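Minutes — drive swap cell, Flodumville shop
January 20, 2019

Present: two from maintenance, one from controls, night lead, one from purchasing (left early). Started late, room was double booked.

## Old business

**Minutes from last time.** Approved. One fix — the spare cable is on the shelf in the cage, not in the gray cabinet.

**Gripper finger pads.** Changed in December. Old pads had a shiny spot on one side only, so the arm was coming in crooked. Controls redid the tool center point after the change. Night lead says grip faults went down but didnt go away. See below.

**Wrist camera.** Lens cleaned, mount screws checked. Exposure still set for the old lighting. Leave it til the light bar question is settled.

## Faults since last meeting

Log shows 62 stops. Most are the same one: "part not seated" on insert. Arm takes the caddy, gets to the slot, pushes, force limit trips, backs off. Operator hits retry and it usually goes in on the second try.

Talked about this a long time. Three theories:

- Teach point is off. Controls doesn't think so, it repeats fine with no caddy.
- Fingers close a hair too early and tip the caddy. Maintenance likes this one.
- Fixture bracket is moving. The one on station 4 had a loose screw when checked last week, others were tight.

Agreed to try the cheap things first. Slow the approach down, delay the finger close by 200 ms, and put paint marks on the bracket screws so we can see if they turn. One change at a time please. Last time we did three at once and learned nothing.

## Force limit

Night shift had raised it to get through a backlog. Put back to the old value. Do not raise it without a note in the log — if a caddy latch breaks off inside a slot we lose most of a shift getting it out. Password on that screen to be changed.

## Glare

Vision misses the latch some of the time and picks up a rib on the metal panel instead. Worse when the overhead lights are all on. Same arm on the Gillora line doesnt have this problem but they have a painted panel.

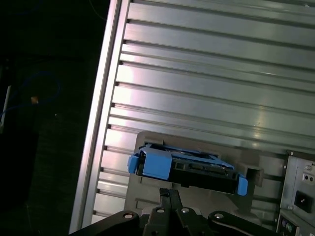
Options: matte tape on the panel, a shroud on the light, or shrink the search window so it only looks at the blue parts of the caddy. Controls wants the search window, takes an hour and costs nothing. Maintenance would still like the tape. Will do the window first and run it for about 6 shifts before deciding. Purchasing to get a price on tape anyway.

Also, cables behind the fixture need to be tied back before anybody re-teaches anything. Has come up before.

## Greasing and checks

Linkage pivots on the gripper are on the weekly sheet but the sheet has no place to sign for them, so half the weeks are blank. New sheet needed. Add:

- wipe fingers, look for chips
- snug screws on gripper body and both links (hand driver only)
- check home position against the pin
- back up program to the shop drive, with date in the file name

## Other

Labels for the fixtures: the Skodix samples look nice but too thick for the recess. Plain ones.

Schumacher quote for the service visit came in, nobody had read it. Next time.

Spare gripper is still in its box, needs to be mounted once and tested so we know it works.

## To do

- Controls — finger delay, slower approach, then search window. Keep them in seperate log entries.
- Maintenance — paint marks, cable ties, new weekly sheet
- Night lead — write down which station every time it faults, not just the time
- Purchasing — tape price, forward Schumacher quote to everyone

Next meeting when the 6 shifts are done. Bring the log.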